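House rules for the arm bench

I've rewritten the rules for our bench after Þórarinn Thorlacius asked for something he could tape to the door. The old ones ran to 8 pages and people skipped them. These fit on one sheet.

Speed first. With anyone inside the tape line, the arm stays in the slow mode. Full speed needs a second person at the stop button, and that goes for me too.

Grip force is set per tool and written in the log before the first run. Wood handles get the low setting. Hold a brush by the handle, well clear of the metal band, with the bristles off the table until the move calls for contact. We used to let people start with the bristles pressed down, and I replaced two brushes in January. 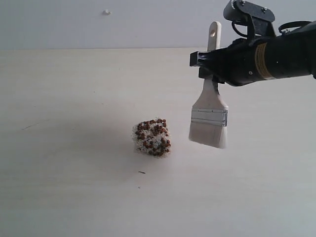

Cables and loose bits

Check the cable loops at the wrist before each session. Turn the last joint by hand through its whole range and watch for anything that pulls tight. If it does, stop and rehang it.

Wipe the table between runs. Seeds and crumbs get under things, and the Colia sheet we started from doesn't mention them at all.

Every 500 cycles, check the bracket screws and initial the log. Skipped checks get written down as skipped. I'll go over the sheet again with Þórarinn on Wednesday and post the new version after that.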